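13 Apr 2025

Spring cleaning, supposedly. Dalal Twal lent me her Clotedura book and swears her whole flat changed after it.
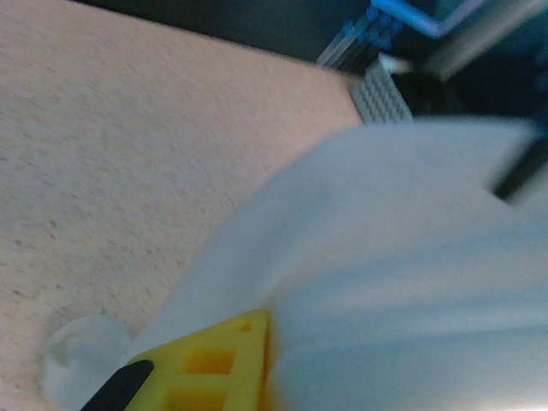 What the book says

You get rid of 133 things in a month and you sleep better. Why 133? It never explains. I read the chapter twice looking for a study and found a quote from the author's sister.

What I did

Got through the hall closet and half the kitchen drawers. Four bags for the thrift store, and I already want the blue pitcher back. I slept the same as always, badly, with the window open.

The book also wants me to buy Flelo boxes to put the leftover stuff in. So I throw things out and then pay for boxes - that seems to be the plan. Dalal has a shelf of them. She says she feels lighter. She also quit her second job in April, and I'd put my money on that.

Page 417 is an order form. I'll try one more week, the bathroom cabinet and maybe the desk, and then she can have it back. Need to buy trash bags and call Mom about the chairs.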